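News from the Velleck Battlefield Walks

16 January 2025

A very happy new year to you all, and thank you to everyone who wrote in after our October outing to the ridge at Gisau. I had meant to reply to each letter by hand, but there were 48 of them (you are a talkative lot, and I wouldn't have it any other way!) so please take this as a thank you from me until I catch up.

Several of you asked about the old supply road, and whether the guns really came up that way on the night before the fighting. Adi Rahman has been back through the quartermaster's letters and thinks they did, though by the lower track past Sima mill – a good deal longer, and dreadful going in the mud. It took the teams 14 hours, poor beasts. We shall walk as much of it as the farmer allows.

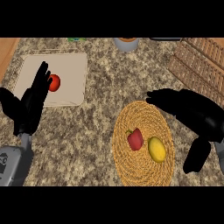 The other bit of news is that the Narkitz regimental diary has been copied out as far as the retreat over the river, and it makes lovely reading, full of grumbles about boots and bread. I'll bring the first nine pages along to our next meeting for anyone who would like to borrow them. Do let me have them back, though – last year's map is still out there somewhere.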